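The month the gripper wouldn't let go

I've been promising for a while to write up what went wrong with the kitchen arm, and since it's raining sideways and the dog has refused her walk, I suppose now is the time. Grab a cuppa, because I do go on.

For those who've only just found this blog (hello, and welcome!), I've spent most of this year teaching a robot arm to do small, dull kitchen jobs. Pick up the spoon, put it in the bowl, put the bowl on the plate. Very humble stuff. I run it on a controller called Iltik, with a set of soft-edged fingers from a little outfit called Lonis, and until October it had behaved beautifully. Well, mostly beautifully. There was the business with the tea towel, which some of you will remember.

The fault showed up one evening when I was nearly ready to pack it in. The arm had carried a bowl over, set it down, and the program said open. The screen said open too. The fingers stayed shut, and then the arm began its lift with the bowl still pinched between them, tilted it right over and flung it off the end of the counter. It was a plastic bowl and it bounced, so no harm done, but I had been leaning in with my face rather closer than I'd like to admit. I sat down on the floor for a minute after that.

My first thought was dirt. Kitchens are greasy places, even tidy ones, and I wondered if something had worked its way into the slides. So I cleaned everything with a soft brush, went over the fingers with a damp cloth, and started again with the simplest layout I could think of, just a bowl and a spoon with plenty of room to move. I spent a good deal of time watching the view from the wrist, hoping to catch the moment the two fingers failed to part.
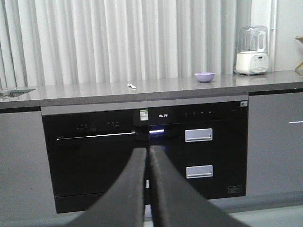
Omolara Usman wrote in the comments on my last post that I should stop looking at the fingers and start looking at whatever was telling the software they'd opened. If the screen and the metal disagree, she said, one of them is guessing, and it's usually the screen.

She was right, bless her, and I wish I'd listened a week sooner. I did what I always do, which is spend several evenings confirming the thing I already believed. I swapped the fingers. I slowed the lift. I went through the log, all 1,570 lines of it, with a ruler and a highlighter like somebody marking school essays, and what I found was that the controller never checked the real position of the fingers at all. It sent the command to open, waited 80 milliseconds, and then reported success to anyone who asked. Eighty milliseconds! I can't open a jam jar in that.

Once I knew what to look for, I ran the spoon-and-bowl job 54 times in a row without touching a single setting. The fingers stuck on six of them. There was no pattern I could see in which ones, and that bothered me more than the number did. A fault that comes every time is almost friendly. You can poke at it. This one would let me get comfortable, and I'd reach in to straighten the spoon, and I've since had a long think about that habit of reaching in. 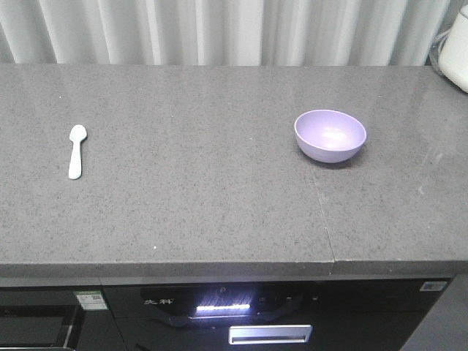

Spoon on the left, bowl on the right.

The fix came in two parts. The first was in the software, and I had a lot of help from the Snorradóttir guide to gripper feedback, which is dry as toast but very thorough. The arm now has to read the finger position and see that it has changed before it's allowed to lift. If it doesn't see that, it stops where it is and beeps at me. I chose a rather rude beep.

The second part was the cable. Tucked up inside the housing, where I'd never had any cause to look, one of the wires to the finger motor had been rubbing every time the wrist turned. The insulation was worn through on one side, and at certain angles the motor simply lost its power. I ordered a replacement from Amstead, left more slack in it than I thought it needed, and gave the wrist a slow turn each way by hand before I powered anything up.

I also changed the job itself a little. Bowls get handled over a plate now, and I keep the arm low and slow whenever the fingers are down inside a rim, as that's the spot where a failed release does the most flinging.
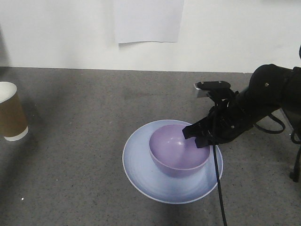

Slack is fine until it snags, wrote Tomcat in reply when I described the new cable run on the forum, and have you got a stop button you can reach without crossing in front of the arm? A fair question, and a slightly embarrassing one. I had a stop button. It was on the far side of the bench, so to press it I'd have had to lean straight through the space I was trying to keep clear of. It has since moved to my side, at elbow height, and I've practised thumping it with my eyes shut.

As for the slack, I've made a note to check the cable at the start of each session, along with the screws. The controller has beeped at me twice since the repair, both times when I'd unplugged the finger motor on purpose to see if it would notice. I haven't had an unplanned one yet.

Next up I'd like to have another go at the tea towel, though I may wait for drier weather so the dog can be out of the house.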